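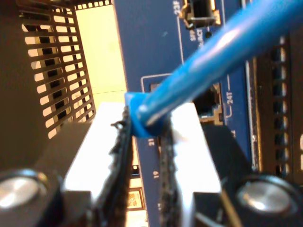 Search this site
Type and press enter

Part-time network and cabling helper wanted, Clarnlow

Posted October 30, 2026
13 comments | 3 shares

Hello! I'm Meriem El Idrissi and I look after the network at Clarnlow, which is a shared building full of small workshops, a couple of studios and one very noisy print room. I've been doing the cabling on my own since May and it has got to the point where I need a second pair of hands, so I'm looking for somebody to come in part time and learn the job with me.

The work is mostly patching. People move desks, a workshop takes on another bench, somebody wants a phone where there's never been a phone, and all of it ends up as a cable going into a switch. You'd be running patch leads, plugging them into the right port, labelling both ends and writing it down. The writing down matters a lot to me (I inherited a cabinet where the only record was a beer mat, and I'm still finding surprises). We keep a plain spreadsheet, one row per port, and if a lead moves then the row changes the same day.

Some of the ports are easy to muddle. The fibre cages and the copper sockets sit close together on the front panel, and the numbers are small and printed on their side, so you do end up reading them with your head tilted. 23F and 24T look nothing alike when you're sitting at a desk with a cup of tea, but try it crouching in a cupboard! I'll go through all of it with you until you're comfortable.

What else? You'd help me tidy the Turnari corridor, where the leads have been left in a heap behind the cabinet door. You'd test wall sockets with a little hand tester. You'd make up the odd cable from scratch, though we buy most of them ready made with moulded boots on, and I'd much sooner you used one of those. And there's a fair bit of talking to people, which I enjoy and I hope you will too. When you unplug someone's lead they want to know about it first.

You don't need a certificate. I'd like you to be careful, patient with fiddly things, all right on a stepladder and happy to ask if you aren't sure. If you've set up a home network, or pulled cable on a building site, or mended radios with your uncle, tell me about it. Being able to tell colours apart helps because we use them to sort leads by floor, but if that's tricky for you we can work from the labels, so please still apply.

Hours are 13 a week, spread how you like between us, with the odd early start when something has to be done before the workshops open. The post runs for a year to begin with. You'd be paid the same hourly rate as the rest of the building staff, and Said Ghoneim in the office will send you the pay scale if you ask him. There's also 1000 pounds set aside for training, and you get a say in how it's spent.

You'd be working mainly with me, and with Fuseini Kwofie, who does the electrics and knows where every duct in the place goes. Lunch is usually in the Radwan room, bring your own mug.

To apply, drop a letter in at the front desk with my name on it, or ring the office and ask for extension 2414. One page is plenty. No need for a CV if you haven't got one handy. We'll ask three people in for a chat and a go at patching a spare switch on the bench, and I'll be sitting next to you the whole time, so please don't lose sleep over it.

Comments (13)
Showing newest 2

Mounir Kettani
Is there step-free access to the cabinets?

Meriem El Idrissi
Yes to all of them except the one on the top landing, and Fuseini and I can cover that one between us.

Share this post | 3 shares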